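notes to go with the word list, read before you use it. More in CHANGES.txt when I get round to it

# Sidell dialect word list

Everyday words from Sidell and the farms out towards Poltesmont. Food, weather, tools, insults (lots of insults). Collected by Valbona Petek and a few of us on evenings, typed up since February.

## What's in it

- `words.csv` - main list, 4000 rows, one per word per speaker
- `words_short.csv` - 3140 rows, the same minus anything heard only second hand
- `sayings.txt` - one per line, no order at all
- `old_cards/` - typed copies of the Majumder card box, 1333 cards

Columns in both csv files: word, meaning, village, speaker age band, who wrote it down, notes. Notes is a mess. Sometimes it's the spelling, sometimes a whole story about a goat.

## Spelling

Written as it sounds, more or less. Double vowel = long. Apostrophe = the catch in the throat you get in Poltesmont but hardly ever in Sidell. Valbona uses `q` for that in her early rows, havent changed them all yet. Search for both.

The cards have their own system and I've left it alone. Don't try to merge on the word column, you'll get rubbish.

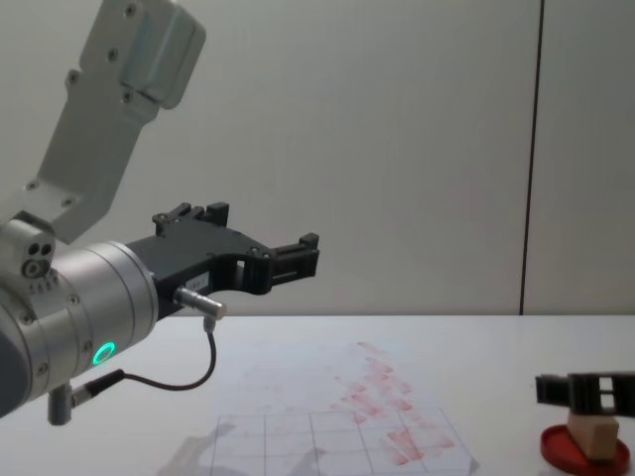

*Arm with the green ring lit.*

## Known problems

- village is blank for 40 rows. Zestavley mostly, going by the vowels, but not sure enough to fill in
- weather words overlap badly. Four different meanings for one kind of drizzle, all kept
- some plurals entered as seperate words
- age bands on the cards are guesses from the handwriting. Treat as guesses
- a few insults name real families. Taken out of the short list, still in the full one, so please don't put the full one online

## Using it

Fine for teaching, local history, quizzes, whatever. Say where it came from. If you print any of it, use the short list and send us a copy. UTF-8, commas, quotes round the notes. Opens badly in old spreadsheets, import it as text instead.

Corrections: add a row, don't overwrite. Put your initials in the who column and the old spelling in notes. Two people disagreeing about a word is fine, keep both.

## To do

- [ ] finish the `q` rows
- [ ] second pass on Zestavley
- [ ] sort sayings by speaker
- [ ] ask Valbona about the bread words, she has another notebook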